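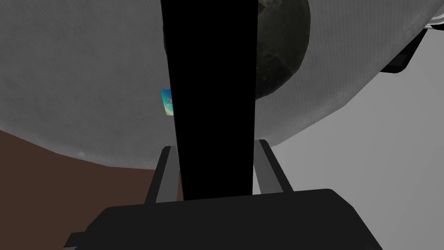

How often does the gripper on the Runari cell need its fingers re-zeroed? Every 4000 cycles, or any time a finger has been off the gripper body, whichever comes first.

Search this manual Go

Print this page | E-mail this page

Section 3 -- Finger gripper: zeroing, check and care

Applies to the two-finger gripper on Runari cells at Brukside and Quezada. Illerstead has the older body, use their sheet. Revised 18 May 2020.

Before you start

Arm in service pose. Cell in manual, speed at the lowest setting. No part in the fingers.

You need: hex key from the cell drawer, lint-free cloth, the flat gauge block, torque driver, cycle log.

CAUTION: Fingers can close when power comes back. Keep hands out from between them until the controller says HOLD.

3.1 Zeroing the fingers

1. Press HOLD. Wait for the amber light to go steady. Blinking is not steady.

2. Wipe both inner faces. Dry cloth only. Old grease on the face reads as a closed gap and throws everything after it.

3. Open the Gripper page, pick Service, then Zero.

4. Set the gauge block between the fingers, flat side to the left finger. Hold it by the tab.

5. Press Close Slow. Let go of the block once both faces touch.

6. Check by eye that the block sits square. If it leans, open, wipe again, repeat from step 4. Leans a second time -- go to 3.3.

7. Press Store. Screen shows the new zero and the old one. Write both in the log.

8. Open fully, take the block out, close with nothing in between. Faces should meet along the whole length.

Note: If old and new zero are far apart and no one has touched the fingers, look for a loose screw before you trust teh new number.

3.2 Matching the simulator

Do this after every new zero. The sim copy of the cell keeps its own finger offset and does not pick up yours.

1. Open the cell file in the simulator. Load the wrist view.

2. Type the stored zero into Tool Offset. Save under the same name, the controller looks for that name.

3. Run the open/close test. Sim fingers should stop where the real ones stop.

4. If the sim fingers pass through each other, the sign is wrong. Put a minus in front and rerun.

5. Reset the sim objects to their start positions before you hand the file on.

CAUTION: Do not send a program from the sim to the cell until step 3 passes. It will run, and it will run wrong.

3.3 Finger off and on

1. HOLD, then power off at the cabinet. Lock it.

2. Back out the 2 screws at the base of the finger. Keep left and right screws apart.

3. Lift finger straight up. Don't twist, the locating pin bends easy.

4. Clean the seat. Look for a raised edge round the pin hole. Dress it with the fine stone if there is one.

5. Seat the new finger, screws in by hand first. Then torque to the value on the card inside the cabinet door.

6. Unlock, power on, go back to 3.1 and do all of it.

3.4 Regular care

Every shift: wipe faces, look for chips at the tips.

Every 3000 cycles: check base screws. Grease the slides, a thin film, wipe off the extra.

October shutdown: pull both fingers, replace the pins, new slide seals. Old pins go in the scrap bin so they dont end up back in the drawer.

Note: Cycle counter is on the Gripper page, bottom line. It resets when you press Store -- copy the count to the log first.

Faults during zeroing are listed in Section 4.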